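Escorredor de loiça Sutberg, em arame de metal cinzento

Testado por Nadine Ghanem
Categoria: cozinha, escorrer e arrumar

O Sutberg é um escorredor de bancada de formato rectangular, sem tabuleiro incluído. É vendido pela Zurholm e distribuído cá pela Semaan, que também fornece o tapete enrolável à parte. A unidade testada foi comprada em loja, sem contacto prévio com a marca, e esteve em uso diário durante 8 semanas numa cozinha de quatro pessoas, com máquina de lavar avariada durante parte do período. A carga foi, por isso, superior à habitual.

Construção

A estrutura é feita de varetas finas, verticais e horizontais, com dentes ao alto distribuídos ao longo do comprimento. Não há peças para montar. As soldaduras acessíveis foram verificadas com a unha e com um pano de microfibra: o pano prendeu num único ponto, na face inferior, que foi alisado com lixa fina. O defeito não se repetiu na segunda unidade, comprada por Issa Majali para comparação.

Numa das extremidades há uma pequena roda. Na outra, junto à base, uma patilha curta de metal sobressai ligeiramente. O folheto não explica nenhuma das duas. Na prática, a patilha engancha no pano quando se limpa a mesa e convém contorná-la.

A rigidez é suficiente. Com o cesto carregado e levantado pelas duas extremidades, a flexão a meio é visível mas pequena, e desaparece ao pousar.

Dentes e capacidade

Os dentes seguram os pratos de pé, sobre o bordo, com alguma inclinação. Pratos rasos e de sobremesa ficam estáveis. Em pratos de aba larga, o espaçamento é curto e os bordos sobrepõem-se um pouco, o que atrasa a secagem na zona de contacto. Deixar um intervalo livre entre cada prato resolve o problema e reduz a capacidade útil para metade.

Do lado direito há um grupo de dentes mais altos e inclinados, acima do resto da estrutura. É a parte mais discutível do desenho. Aceita bem tábuas finas e tampas de tacho, mas aumenta a altura total e impede a arrumação debaixo de um armário baixo. Não é desmontável. Fouad Akl, que testou o modelo anterior para esta página, preferia a versão de altura uniforme, e a comparação dá-lhe razão em cozinhas com prateleira sobre o lava-loiça.

Tigelas fundas não têm lugar próprio. Apoiadas nos dentes, rodam e acabam por tocar nos pratos vizinhos. Durante o teste ficaram fora do cesto, viradas sobre o tapete. Copos altos também não são recomendáveis, pelo mesmo motivo.

Secagem

O ensaio foi feito em agosto, com a janela fechada e sem pano. Os pratos, bem espaçados, estavam secos ao toque ao fim de quase 30 minutos, à excepção da gota que se forma no ponto de apoio inferior. Com os pratos encostados, a zona de sobreposição continuava húmida no mesmo intervalo.

A água cai directamente na superfície de apoio. Sobre uma mesa de madeira, o tapete é obrigatório. O da Semaan absorve bem, mas volta a enrolar-se sozinho nas primeiras utilizações e tem de ser aberto com antecedência, com peso nos cantos. Um tabuleiro rígido com bico de escoamento seria preferível – e deveria vir na caixa.

Limpeza e desgaste

Escova macia, água quente e detergente neutro. A junção entre as varetas horizontais e os dentes acumula calcário e exige escova estreita. No final do período não havia ferrugem visível na unidade testada. A unidade de Issa Majali, guardada húmida dentro de um armário, ganhou 2 pontos castanhos junto à base, removidos com pasta de bicarbonato.

Comparação

O Arton, de preço semelhante, traz tabuleiro e porta-talheres, mas tem dentes mais curtos, e os pratos grandes tombam quando se retira o do meio. O Sutberg segura melhor a loiça e gere pior a água. Para quem já tem uma pia com escorredor integrado, a segunda questão deixa de contar.

Avaliação

A favor: estabilidade dos pratos, rigidez, ausência de montagem.
Contra: falta de tabuleiro, altura do lado direito, folheto omisso quanto à roda e à patilha.

Recomendado para loiça rasa e bancadas sem armário baixo por cima. Para tigelas e copos é preferível outro modelo. A disposição que deu melhor resultado foi a de pratos ao alto no cesto, com a tigela e o rolo à parte, sobre a mesa.

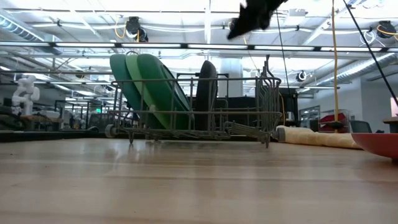
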